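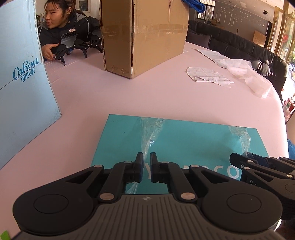 Every July I tell myself the wrapping table will be a tidy operation, and every July the tape wins. This page is a short record of our packing afternoon in Mondton, for those who asked what goes on before a parcel lands on their porch. Mostly it's peeling.

**The tape.** Clear packing tape has two settings: stuck to nothing and stuck to itself. Nouhaila Kamel bought a roll 60 yards long and called it plenty. I have found pieces of it on my sleeve, on the phone and inside a sandwich bag.

**The flat box.** Teal or turquoise, depending on who you ask and how long they've been at the table. It's a handsome thing with white lettering on the lid, and it deserves better than my corners. I fold corners the way other people fold fitted sheets.
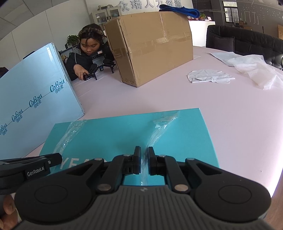 **The big table.** We like to spread out. The brown cardboard carton took the middle and kept it, dented corner and all, with a dark blue cloth thrown over the top. The tall light-blue CoRou box stayed propped up on its own side — better posture than mine by four o'clock.

**The soft stuff.** White, thin, and much happier in a heap than in a stack. I have a system for folding it, which I'll share once it works.

**The sofa.** Black leather, officially for visitors. Unofficially it's where you go after losing an argument with a strip of tape.

The Badawi parcels are next, 80 of them, and Nouhaila has already ordered another roll.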